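A Morning Out With the Robot That Walks the Block

Print this page | E-mail this story
Reading time: 3 minutes

Mar 27, 2020

I should say up front that I am not a gadget person. My toaster has one button and I like it that way. So when Consuelo Henao called and asked if I wanted to come to the Storno open day and follow a sidewalk-and-street robot around Jiltside, I said yes mostly for the fresh air (and the promise of pastries, which were excellent).

Storno works out of an old tire shop with a roll-up door. By the time I got there the place was humming with neighbors, a few engineers from Cirham, and one very serious boy who wanted to know if the robot could swim. It can't. He was crushed!

The robot is called Kairys, and it's smaller than I'd pictured from the flyer. Žydrūnas Vanags, who wrote a good part of its steering software, gave us the short version over coffee. Kairys looks at the street through its camera, decides which part is road and which part is curb, and keeps itself on the right one. There's a map too, but he doesn't want it leaning on the map. Streets change, he told me. Somebody leaves a pile of something at the edge and the map has no idea.

Then he turned a monitor around so we could all crowd in and see what Kairys sees. I'd expected green numbers and crosshairs, like in the movies. What I got was a street, a big blue sky with fat white clouds, and a bit of the robot's own nose at the bottom. I could have looked at it all morning.
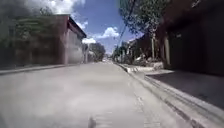
What a curb looks like to a robot

I asked Līga Šimkus why anybody would bother with such a plain stretch of road, with no traffic and no people on it. She laughed and told me plain is hard. Bright concrete washes out in the sun, and then a big building throws a dark shadow across the sidewalk, and the software has to work out that the shadow isn't a hole or a wall. I've lived near streets like that my whole life and never once thought of a shadow as a problem.

The curb is the other headache. You and I see a step. Kairys gets two pale surfaces with a line between them, and if the light is flat the line nearly goes away. Līga's team spends a lot of its week just on that line, and she talked about it the way my uncle talks about carburetors.

After that we went outside for the live part. Kairys did two loops of the yard between rows of orange cones, stopped for a rolling soccer ball, and then sat there thinking for so long that Darius Luik started telling jokes to fill the time. On the second loop it clipped a cone. Everybody cheered anyway, and the serious boy got to stand it back up.

I asked Darius when I'd see one of these rolling past my own porch. He wouldn't give me a date. They still walk alongside it on every street run, with a stop button in hand, and he wants that to go on a good while longer. I found that more comforting than any sales pitch.

I took the long way back to my car, looking at curbs.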